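Two rooms above the harbour in Zaseris

When I first came to Zaseris to look for a flat, I had a list of 19 addresses and one pair of good shoes. The shoes did not survive. The old harbour quarter is built on a hill, and the agents at Judden, the office beside the ferry stop, like to walk.

Rents here were low for a long time. Then the Zindier building opened, an old grain store divided into small flats, and the prices in the streets behind it started to move. A place with two rooms and a kitchen now costs 2,000 a month if it has a view of the water. Without the view it is less, but you hear the same ferries.

I visited 6 flats in the Zindier. The ceilings are high and the windows are deep enough to sit in -- I could imagine my winters there. The storage is poor, and the lift stops at the fourth floor, while the building has five. 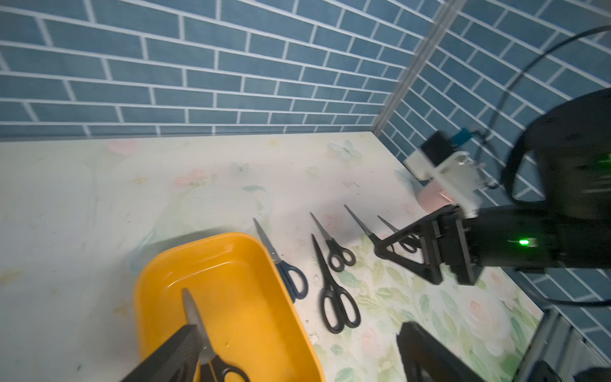 Tenants on the top floor told me they are used to it. They order their heavy shopping from Pop, the grocery on the corner, and the delivery boy is paid a little extra for the last stairs. In August the flats under the roof become very warm, so ask to visit in the afternoon. I signed for one on the third floor, facing the yard.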